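How to budget for hand-held grippers without kidding yourself

Start with the consumables. The quote won't.
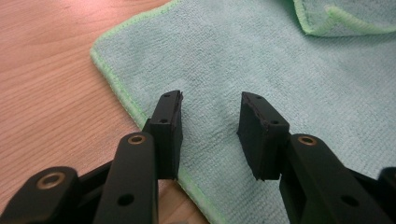
1. Ask for the price of fingertip pads on their own, in writing. Ponum bundles them into a "care kit", so make them itemise it.

2. Work out pad use from your own logbook. The brochure life is a best case on a clean bench. At Waralar we planned on 3 sets per gripper for the year and were reordering by March.

3. Price the bushings and linkage arms too. If the vendor only sells a whole jaw, treat that as the repair cost.

4. Hold back 15 per cent for freight and spares. Sugeng Tjoa reckons 17. I've stopped arguing.

5. Be wary of volume discounts. Cudura's starts at 100 pads, and you may have changed grippers before you've used half.

Labour for swapping pads goes on a separate line.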